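My mother kept one junk drawer for a house of 6 people, and everything in it worked. I have 2 drawers and a plastic tub, and last month I spent an evening hunting for a fuse.

I blame the organizing industry. Somewhere along the line, putting things away became a hobby with its own equipment. My neighbor Nuala McGrath bought a set of drawer dividers from Juveo, then a second set to hold what the first set had displaced. She now owns a label maker. The label maker has a label on it.

I don't say this from any height. I once bought a pegboard, hung it, and drew an outline around each tool in marker, so that I could see at a glance which ones were missing. All of them were missing. They were on the kitchen table, where I'd been using them, and where they stayed until July.

The trouble is that tidying feels so much like work. An hour of sorting screws by length leaves you with a glow of achievement and a gate that still won't close. My brother-in-law Aidan calls this "getting ready to get ready," and he should know — he has been about to build a shed since before his kids could walk.

And color is the worst of it. Give a grown adult a few things that come in different colors and the afternoon is gone. Electrical tape, for instance, which I'm told has a code to it. 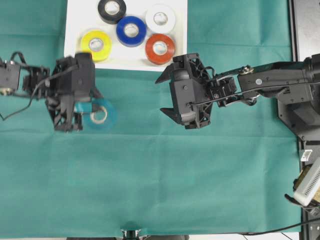
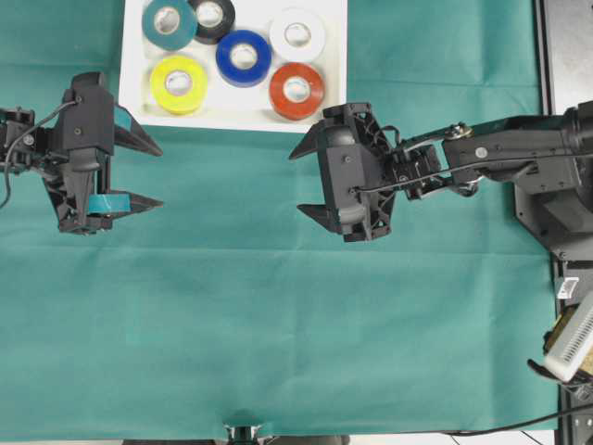
I have never followed the code. I use whatever roll my hand lands on, and so does everybody I've ever borrowed a roll from. But I understand the pull of having the whole set, and I've stood in the hardware store aisle holding a yellow one I had no plans for.

So keep a drawer. Let it be a bad one. If you can't find the fuse in it, ask Nuala, who has hers filed under F, and be prepared to hear how the dividers are going.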